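Home What's On Hall Hire Reviews Newsletter Contact

We use cookies to remember your settings and to count visits. Accept Manage

The Istura folding gazebo, after one summer fete

We bought the Istura in August, the old gazebo having ended its days upside down in the brook behind the cricket pitch. It is sold as a shelter two people can put up in 5 minutes. Two people can. They must be the same height, on speaking terms and have done it the day before.

The frame is good. The legs click at each setting and stay where you left them, and the roof goes on with proper straps, not those little loops that come off in your hand. We used it for the cake stall on the green and nine people sheltered under it during the two o'clock downpour, along with most of the coffee and walnut. Nothing dripped on the sponge. I can't say the same for the Filari we borrowed for the tombola, which filled up in the middle like a paddling pool and had to be prodded with a broom.
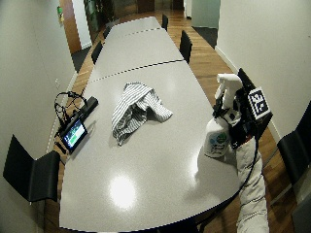

The bag is where the trouble starts. It has wheels, and on the lane they do very well, but grass defeats them, and a gazebo spends its life on grass. The zip is also a good hand's width shorter than it needs to be - I now fold the roof separately and carry it under my arm like a baguette.

Pegs: throw them away. They bend if you look at them. We swapped in a set of Dristus ones, ugly orange things, and the gazebo hasn't wandered since. The side panels cost extra and I'd get two, for the windward side and for whichever side turns out to be windward.

It came from Mac Mathúna, who delivered it to the wrong end of the village but were very nice about it. We had around 600 through the gate this year and the only complaint I heard concerned the price of the scones.

I'd buy it again. Four stars, and the missing one is for the bag.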